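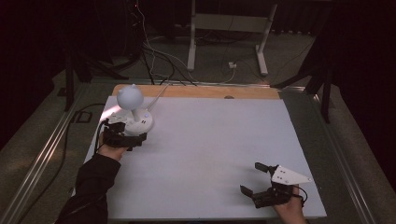 Where should a small plug-in night lamp go when a desk is being cleared for the day? At the back of the desk, upright on its own base, with the cable coiled beside it and nothing resting on the head.

The above is the wording now proposed for section 3 of the Westholm desk and bedside guidelines. It replaces the paragraph circulated in March. Members who have printed the earlier version are asked to strike out that paragraph by hand until the revised sheets are distributed.

The change follows the message below from Ms Onishi of the Parkari residence, which is reproduced with her permission.

> From: Kazue Onishi
> To: Westholm furnishings list
> Subject: Small lamps, section 3
>
> Dear colleagues,
>
> The current text asks staff to place small lamps "in the drawer or other
> suitable storage". At Parkari we have 45 study bedrooms, and in 22 of them
> the desk drawer is too shallow for a lamp with a round head. Staff have
> been laying the lamps on their sides, and the necks are working loose.
>
> I would also ask that the guidelines say something about cables. Our
> residents are in the habit of winding them tightly around the neck, and
> the colour of the plastic has begun to mark where they do so.
>
> Could the list advise whether lamps may simply remain on the desk?
>
> Kind regards,
> Kazue Onishi

In reply to Ms Onishi's final question, lamps may remain on the desk in all residences, effective immediately. The following points apply.

Lamps are to be switched off at the base before the cable is unplugged. Where a base carries several buttons, staff should consult the card kept in the linen cupboard and should not hold buttons down at random, as some models store a brightness setting.

White lamps should be wiped with a dry microfibre cloth. Spray cleaner is not to be used on any part of the lamp. Desk covers are to be laid flat first and the lamp returned afterwards - several residences have been doing this in the opposite order, and the covers crease.

Mr Shenoy has asked whether the same rule extends to the Dirnis building, where the desks are narrower. It does, although the lamp may be moved to the windowsill if the resident prefers.

Comments on the wording should be sent to Gwawr Penry by Friday, August 22, 2025. Requests for replacement lamps are a separate matter and should continue to go through the residence office.

Shota Sakamoto
Furnishings and Housekeeping
Westholm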